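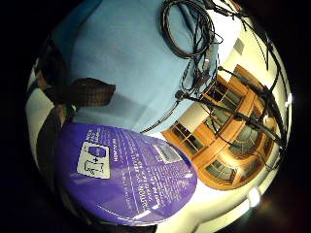
How to Clear a Cluttered Table and Sort Out the Cables

A side table with a cloth on it tends to collect things. Cables end up there because there is an outlet close by, then a box gets put down next to them, then some fabric. Clearing it takes up to 34 minutes if you work in order and don't stop to reorganize the cabinet.

What you need

Hook-and-loop ties or soft string
Masking tape and a pen
A tray or shallow bin
A damp cloth

Step 1. Take off the soft things first

Fold any loose fabric and set it on a chair. Check the folds before you lift it. Small tags and scraps get caught in there and end up on the floor.

Step 2. Find both ends of each cable

Switch off and unplug anything that is connected. Start at the plug and follow the cable with your fingers. Don't pull on the middle of a tangle, it only gets tighter. Put a piece of tape near each plug and write what it belongs to.
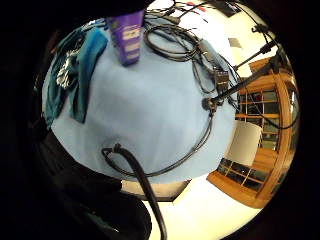 Black cables on a light blue surface, with a purple box and a teal cloth beside them.

Step 3. Coil and tie

Make loose loops a bit wider than your hand. Thin cables can be looped smaller, but don't bend them hard next to the connector. One tie per coil is enough – two if the cable is long. Lay the finished coils in the tray.

Step 4. Deal with boxes and lids

Open each box. If it is empty and you don't need it for a return, flatten it. Match lids to their containers now. I keep a spare lid until February and then let it go.

Step 5. Clean and put back

Lift the tablecloth off, shake it outside and wipe the table. Let the surface dry before the cloth goes back on. Anything with a stand or an arm goes toward the back, with its cable running behind the table – never across the front of a cabinet where the doors open.

If you have a glass-front cabinet nearby, use the lowest shelf for the tray. Lies Maes wrote in to suggest a lidded box instead, which keeps the dust off and hides the coils.

Last updated: February

Related
How to Fold a Large Tablecloth
Cleaning Glass Cabinet Doors Without Streaks
Labeling Chargers: 3 Easy Methods

We use cookies to improve your visit. By continuing to browse you accept our cookie policy.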